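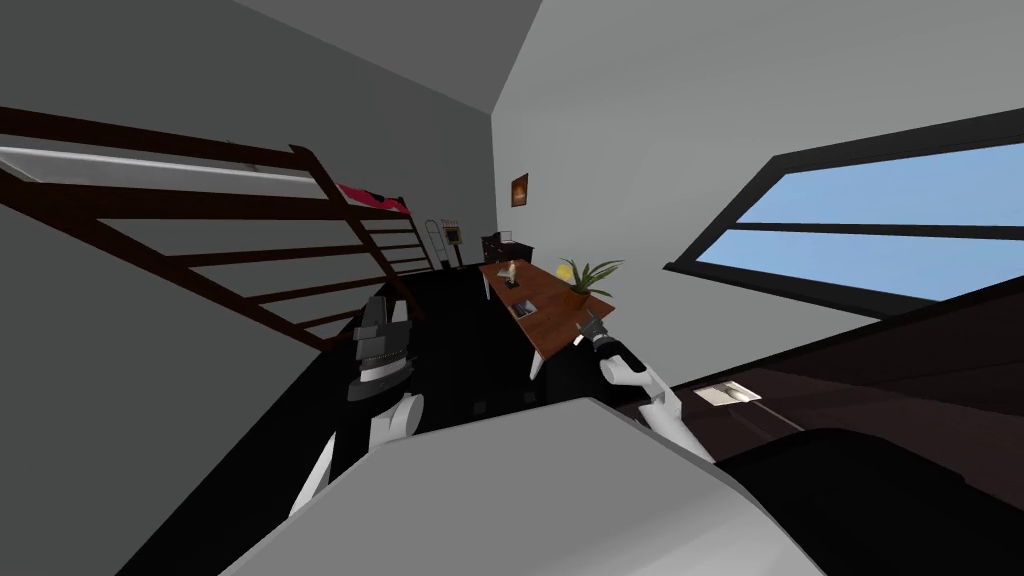
Home | About Us | Programs | Collections | Visit | Contact

About Us

Posted 2021-01-30 by the Wirnadix Office of Public Information

The Wirnadix Institute for Screen History is an independent school and archive devoted to the study of motion pictures and the people who make them. The Institute offers instruction in film preservation, production research and screen writing, and maintains a collection that is open to students, scholars and members of the public by appointment.

Our History

The Institute began as an evening lecture series on early sound comedy, held in a rented hall with a single projector. Attendance grew beyond the capacity of the hall, and a permanent teaching program was established soon afterward. The first gift to the collection was a set of shooting scripts and call sheets from the former Stusum Pictures, a small studio that made domestic comedies and short musical subjects. Those papers remain the most frequently requested items in the reading room.

In later years the Institute received the Ó Néill Bequest, which consists of lobby cards, press books and personal correspondence collected over a lifetime of moviegoing. The bequest also provided funds for the screening room that now bears the same name. The room seats 200 and is equipped for 16mm, 35mm and digital projection.

Our Mission

The Institute exists to preserve the working record of the film industry and to teach others how to read it. Finished films are widely available. The documents behind them - budgets, continuity notes, contracts, letters between departments - are far more easily lost. The Institute gives priority to material of this kind and accepts donations from families, production companies and estates.

Programs of Study

The Certificate in Film Preservation is a two-year course covering the inspection, repair and storage of film, with supervised work in the collection during the second year. The Certificate in Production Research prepares students for employment with studios, broadcasters and publishers. Shorter evening courses in screen writing and film history are offered to the general public and do not require an application.

The academic year opens in September. Applicants to either certificate program must submit a written statement, a transcript and two letters of reference. Financial assistance is available to certificate students and is awarded on the basis of need.

The Collection

The collection currently holds 1,478 catalogued film prints and 1,191 scripts, many of them with handwritten revisions. A further 642 recorded interviews with editors, costumers, camera assistants and other film workers may be heard in the reading room. Transcripts have been prepared for most of the interviews and can be supplied on request.

Catalog records are maintained in Tuneler, the Institute's own indexing system, which allows a reader to search by title, production company, craft or year. Requests for material should be submitted in advance - items held in cold storage require additional time before they can be handled.

Screenings and Public Events

Public screenings are held throughout the academic year and are introduced by a member of the teaching staff. The program favors films that are seldom shown, and includes an annual series drawn from the surviving Stusum titles. Members of the Institute receive the printed calendar by mail and may reserve seats before general booking opens.

Governance

The Institute is a nonprofit organization overseen by a board of trustees. Its annual report is published on this site. Inquiries about donations of material, licensing of images or use of the screening room should be addressed to the main office through the Contact page.

Filed under: About the Institute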